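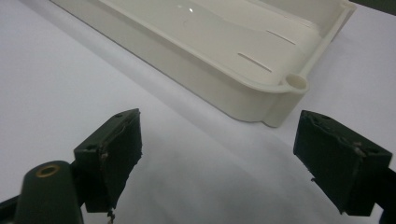
Stillbridge Allotment Shed and Seed Swap, notes from the July catch-up, 23/07/2024

Right, I'm doing the minutes again, so apologies in advance for my wandering off. Jurgita Lapiņa chaired and kept us to 60 minutes, more or less. Apologies from the Butkienė family, who are away.

Last time's notes were agreed once I'd corrected the price of the twine (it was £3, I'd put £8, sorry!).

Trays. We spent far too long on these but I think we got somewhere. Jurgita had brought the cream plastic one for everyone to have a proper look at, and it went round the table twice. I rather like it! It's shallow, the corners are rounded so it ought to wipe out easily, and the rim is raised all the way along. The two narrow slots in the bottom caused most of the chat. I said drainage, Jurgita thinks something is meant to clip in there, and we left it at that. Same with the round hole at the corner, the little tube bit that sticks out. A cane might go in it, or a label post, but we'd want to try one before telling people so.

Someone asked if the pale colour would show the muck. Well, yes, it will, but so do the seed packets and we manage.

Agreed: order 20 from Umeren if they'll do them at the price they gave us over the phone. I'm to ring and get it in writing. If they won't, Jurgita will try Pradar instead, though their delivery is dearer.

Shelving. The bottom shelf is still wonky. I've got brackets at home and will bring them down, and could whoever has the long spirit level please put it back?

Seed swap. We'll lay the beans and peas out on the left as you come in, flowers on the right, and keep the trays for loose packets so they don't slide about like last year. Tea at the far end, well away from the paper envelopes this time.

Any other business. The padlock is stiff, so I'll bring some oil. Jurgita has a glut of courgettes and they're in the crate by the door, please take some.

Next catch-up is after the swap, same place, and I'll send the time round once I've heard from Umeren.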